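Trimia Home Planner, review after one kitchen

Posted by Annick Delaunay in Software for the house

I bought Trimia in the winter, when my husband and I decided to change the kitchen of our apartment. I am not an architect and I have no training in drawing. I work in the accounts department of a company that sells garden furniture, so I am used to computers, but to spreadsheets and not to walls. I write this review for people in the same situation, who want to plan one room and perhaps never plan another one.

The program runs on a normal laptop. Mine is not new, and the seller of the laptop would probably say that it is not made for this. The installation was simple. It asked me for an email address, then for the units (I chose centimeters), and then it opened an empty room with a gray floor. There is a tutorial, but it is a video with a man who speaks very quickly, and I stopped it before the end. I learned more from the written help, which is well made and has a good search.

Drawing the walls

You click on a corner, you move the mouse, and you click again. The length of the wall is shown next to the line while you move, and you can also type the number. I recommend to type it. When I did it with the mouse, my walls were always a little wrong, and the error came back later when I placed the cabinets.

Our apartment is old and one of the corners is not a right angle. Trimia accepts this, but the angle must be entered in a separate window, in the menu for the wall and not in the menu for the corner. I needed a whole evening to find it. When the angle was correct, everything else followed without difficulty, and I was quite proud.

Windows and doors are easy. You drag them to the wall and they make their own hole. The radiator was less easy. The program knows radiators, but only modern flat ones, and ours is a heavy one with ribs. I used a simple box of the same size and gave it the name "radiator." For the plan it is enough.

The cabinets

Here is where Trimia is strong. You choose a width, a height and a depth, and the cabinet changes without becoming ugly. If two cabinets touch, they join, and the countertop becomes one piece. If you move one, the other ones do not move with it, which I prefer. In another program that I tried, Hitumley, everything moved together and after ten minutes my oven was in the corridor.

The program warns you when a door cannot open completely. This saved us from one mistake with the dishwasher, which would have hit the drawer of the corner unit. My husband had measured this corner himself and did not want to believe the warning. He went to measure again with a paper template on the floor, and came back without saying much.

I have two complaints about the cabinets. The first is that the handles must be chosen again for each one if you have already placed them. There is a way to change them all, but only if you made a group at the beginning, and a beginner does not know this. The second is that the drawers have no inside. I wanted to plan where the big pots go, and for this I had to return to paper.

The list and the price

When the plan is finished, Trimia can make a list of all the parts, with a column where you enter the prices yourself. It adds them and shows the total. Our first total was $2,127 without the countertop and without the work. I sent the list to Corentin Gilbert, who did the installation, and he could use it directly to order. He found one filler strip missing between the wall and the tall cabinet. The program does not add these strips automatically, and I think it should at least ask.

The list can be saved as a PDF or as a table. The table opened correctly in my spreadsheet program, with the columns in the right place, which makes me happy for professional reasons.

Materials and rendering

This is the part most people want to know about, and it is the part where I am the least satisfied. Trimia has a library of materials: paint, wood, tile, stone. The stones are beautiful when you look at the small samples. The search is by name, so you must know that the color you want is called "taupe" by somebody. I made a folder with my favorites and this helped.

You put the material on a wall with one click. You can turn it and make it larger or smaller. For tiles, I advise you to check the size with the ruler tool, because the first size is often too big, and a kitchen with giant tiles looks smaller than it is.
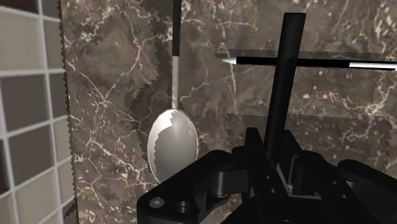

Dark brown marble beside gray-brown square tiles. The join between them has a stepped edge from top to bottom.

Such saw-tooth edges bothered me a lot in the beginning. I thought that I had drawn something badly. In the forum of the program I asked about it, and Przemysław Baran, who answers many questions there, explained to me that with the fast setting the lines are not smoothed. In the settings there is a value for quality, and the fast setting is the one you receive after the installation. With the higher setting my laptop needed 30 minutes for one view of our kitchen, and the fan made so much noise that I closed the door and went to do the ironing.

My advice is to work always in the fast setting and to make a good picture only when you have decided. For the choice between light and dark stone, the fast one was enough for us. We chose light in the end, because our kitchen faces the courtyard and receives little sun.

About colors you must be careful. The same stone looked warmer on my screen than the sample in the shop. Sandrine Cordier from the stone shop told us to never order a countertop from a screen, and she was right to say it. Ask for a piece you can hold and look at it in your own kitchen, in the morning and also in the evening with the lamp.

Help and support

I wrote to the support one time, on a Thursday, because my file did not open after an update. The answer came the next morning and it was polite and useful. The program keeps an older copy of each file in a folder called "previous," and I lost only the lighting, which I had not done very well anyway.

The license is paid once, and it includes the updates of the same version. I would not pay a subscription for a program I use during one winter, so for me this was important.

What I would change

The handles, as I said. The insides of the drawers. A slower video. I would also like a view for printing that shows the measurements of one wall only, because the page with all the walls is too full and Corentin had to read it with his phone as a magnifying glass.

For whom

If you plan one kitchen or one bathroom and you have patience in the evenings, I recommend Trimia. If you want mostly beautiful pictures to show to your family, and your computer is as old as mine, you will wait a lot. My rating is four stars of five. I take away one star for the handles and the drawers together.

Edit in August: The kitchen has been in use for some time now and the dishwasher door opens well. I still have the file, and my sister-in-law has asked to borrow the laptop for her bathroom.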